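Contact rules for sim demos, phone pick task

hultell_ops
Writing the good practice page for our simulated pick episodes. Draft rule: any episode where a fingertip touches the object before the close command gets rejected. The last batch was 539 episodes and the rule throws out far too many. What do others use?

tgrip24
We dropped that rule in March. One-sided contact is fine if the object moves less than 3 mm before closing. Log the displacement and let the threshold decide.

Rernska_QA
Disagree. A displacement limit only works if the friction values are sane. Ours were copied from an old config and a phone slid like it was on ice. Fix the contact model, then write the rule.

tgrip24
Nobody said skip the friction check. It's a separate line in the checklist.

escobar_sim
Two points from the Escobar template. Log at 30 Hz or better, or you miss short contacts. And record which finger touched first. Reviewers working from stills alone get it wrong, mostly when the gripper is black, the object is black and the shadows are coarse.

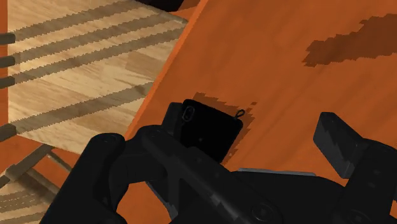
So our page says a still can flag an episode but can't reject it. Rejection needs the contact log. The reviewer writes "finger beside object, contact unconfirmed" and moves on.

Rernska_QA
That I can agree with. I would still raise the shadow resolution - jagged edges cost review time.

escobar_sim
It also costs render time. The Dedevstead runs kept the low setting and nothing in the contact data changed.

hultell_ops
Thanks. Revised draft: 3 mm limit, friction values checked per object, first-contact finger logged, stills flag only. Shadow setting left open for now. Does anyone have a limit for rotation before close?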